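Subject: Re: [bench-robotics] Right arm dropouts, anyone else?

Bence Lakatos wrote:

> Are you still seeing the wrist fault on the Voltico rig? Ours at Pultunby was fine until the last update. Which log code, and does the left arm do it too?

Yep, still there. Code 143, right arm only, twice on Tuesday. Both times mid-suture on the tissue, needle clamped in the driver. Wrist stops answering, shaft keeps moving for 26 ms before the hold kicks in. Not long but you don't want it with a needle through the edge.

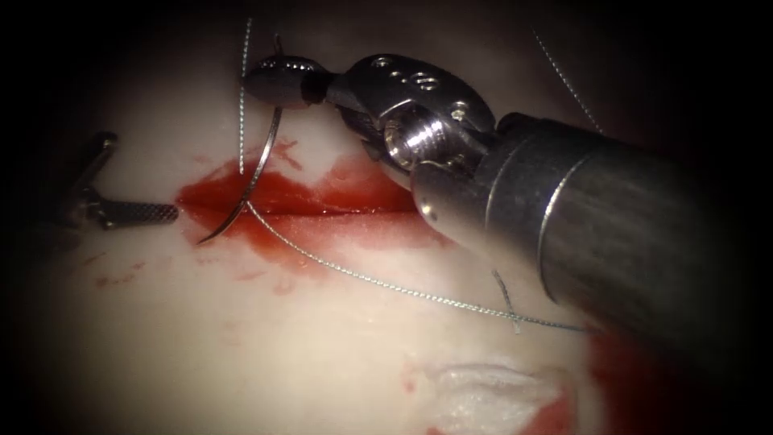
*Brendan Foley, Bradness bench lab*

Left grasper never faulted. Swapped the right instrument for the spare, same thing, so I reckon it's upstream of the wrist. Cable tension checked OK. Havent tried rolling back the firmware yet, Kinga has the old build somewhere.

Until then, right arm is on half speed and someone keeps a hand on the e-stop whenever a needle's loaded. Please dont clear the fault and carry on, we lose the log.

Bence, can you send me your version number? Back at the bench after lunch.

Brendan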